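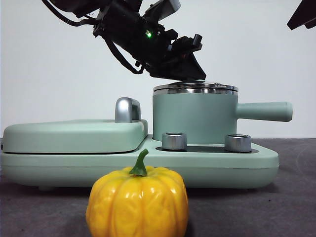
# Plindis: toy kitchen episodes

Hi! Plindis is the little dataset I've been putting together for teaching a robot arm to do things in a play kitchen. There are roughly 3,000 episodes so far, all driven by hand (mine, mostly, late in the evening). I use it to train small imitation policies at home, and a few people asked for a copy, so I've cleaned up the folders and put it all here.

## What's in it

The stove is mint green and so is the pot, which I love to look at and which my early models hated, because pot and stove kind of melt together. The silver rim on the lid helps a lot. There are 3 task families:

- `lid`: take the lid off the pot, or put it back on
- `pot`: move the pot on or off the burner by its handle
- `food`: pick up a toy vegetable and put it somewhere (the yellow pumpkin is in a lot of these, and those ribs are slippery!)

Each episode has its own folder with the camera frames, the joint positions, the gripper opening and a one-line instruction in plain English. I typed every instruction myself, so you'll find "cover the pot" and "put the lid on the pot" meaning exactly the same thing. I left them that way on purpose.

## How I record

I use a leader arm I call Kuusk and copy its motion over to the black arm that does the work. The camera stays put on its mount. Between episodes I shuffle whatever is on the mat, sometimes a lot, sometimes just a nudge.

Failed grasps are kept and marked `success: false`. Please don't throw them out right away! My lid policy got noticeably better once I gave it the recoveries, where the gripper misses the knob, backs up and tries again.

## Splits

`train` is nearly everything. `test_ista` is 100 episodes with object positions I kept out of training, and `test_bekance` has the same tasks with the room lights changed. Bekance is the hard one.

## Known problems

- Shiny stuff flares. The stove knobs and the pumpkin both catch the light.
- 2 sessions have a small lag between frames and joint positions. They're tagged `lag` in the index, so filter them if timing matters to you.
- Lid episodes outnumber pot episodes by a lot. I want to even that out in September.

## Last update

Saturday, July 12, 2025: fixed the gripper values in the `food` folders, which were flipped (open was closed, sorry!). If you downloaded before that, grab those folders again.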